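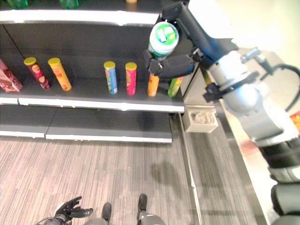

Yolanda Ostrowski wrote in to ask why her gripper picks a can off the bench every time and then knocks over two neighbours as soon as the can is on a shelf. Her arm is fine. Shelf picking needs its own approach path and its own grip height, and most of this page deals with those two settings.

Workshop > Arms and grippers > Picking cans from a shelf

Picking cans from a shelf and moving them to a table

Last updated: July

These are the steps we use at the Godo workshop for taking tall snack cans off a shelf with the right arm and carrying them over to the steel table. The arm controller is the Eberhard board and the moves are written in Lustside. If you have something else, the order of work is the same and only the menu names change.

What you need

An arm with a wrist that rolls and pitches
A two-sided gripper that opens to at least 84 mm
Tall cylindrical cans with lids, full or part-filled
An open-fronted shelf and a table within reach
Grostent pads or any other soft grippy pad for the fingers
A tape measure and a roll of masking tape

1. Measure the cans

Ours are 73 mm across the body. With the gripper open to 84 mm that leaves 11 mm to share between the two sides, and this is all the sideways error you are allowed. Measure across the lid as well. On some cans the lid is wider than the body and it is the lid that catches.

2. Set out the shelf

Start with one can and nothing near it. When that works, add a second can with a clear hand's width between them, and close the gap in stages. Don't start with a full row. Mark the first position with a cross of masking tape so you can put the can back in the same place after each try.

Leave the shelf below empty while you are testing. The elbow drops lower than you expect during the reach.

3. Teach the approach

Move the arm by hand to three points and save each one.

Point A is outside the shelf, level with the can, with the gripper open.
Point B is the grip point, with the can between the fingers.
Point C is straight above B, high enough for the bottom of the can to clear the shelf lip.

Go from A to B in a straight line. In Lustside this is the "linear" box, and it is off by default. With the box off the arm takes the easiest route for its joints, and on our set-up that swings the fingers sideways through whatever is standing next to the can. I think this is what is happening to Yolanda's.

Save a fourth point, D, outside the shelf at the same height as C. The way out is B, C, D. Do not go back through A with a can in the gripper.

4. Set the grip height and force

For cans in the open, grip halfway up. For cans in a row, go higher and grip near the lid end, where the fingers have more room and a small bump does less.

Set the closing force to 22 per cent and try a lift. If the can slips, go up two at a time. Cardboard cans dent before they complain, so look at the sides after every few lifts. Change the pads when they go shiny.

The Eberhard board reports finger position as a plain count. Ours stops at 2,961 on a can this size. Write down your own figure with a can in the grip, then with the fingers closed on nothing, and have the program stop if it sees the second one. Without this check it will happily carry thin air to the table.

5. Carry the can to the table

From D, raise the arm until the can is well above the table, then swing across. Keep this move slow until you have seen it run all the way through several times.

You can carry the can upright or turn it on its side at the wrist. Turn it only after it is over the table. Check the lids first, and tape them down if you are using full cans. 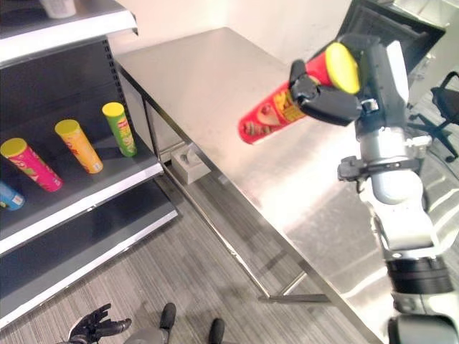 Red can held sideways over the table, gripped near the lid end.

6. Put it down

For an upright can, lower until the base is just clear of the surface, pause for one second, lower the rest of the way and open the fingers slowly. For a can on its side, have something on the table to stop it rolling. A folded cloth will do.

A steel top throws back a lot of light. If you use a camera to find the set-down spot, dim the lamp overhead or put a matt sheet down.

Common faults

Can tips backwards on closing: one finger is touching first. Move B sideways a little towards the late finger.

Can catches on the shelf lip: point C is too low, or the can has slipped in the grip on the way up.

Arm stops halfway with a joint limit message: pitch the wrist down slightly at A and teach B again.

Works on the tape cross but nowhere else: the points are saved as joint angles. Save them again as positions and shift all four together.

Parking the other hand

If your robot has a second arm, save a rest pose with the hand low and away from the shelf and call it at the top of the program. We lost most of a Thursday to a left hand that kept drifting up into the path.

Contact the workshop | Copyright Godo | Back to top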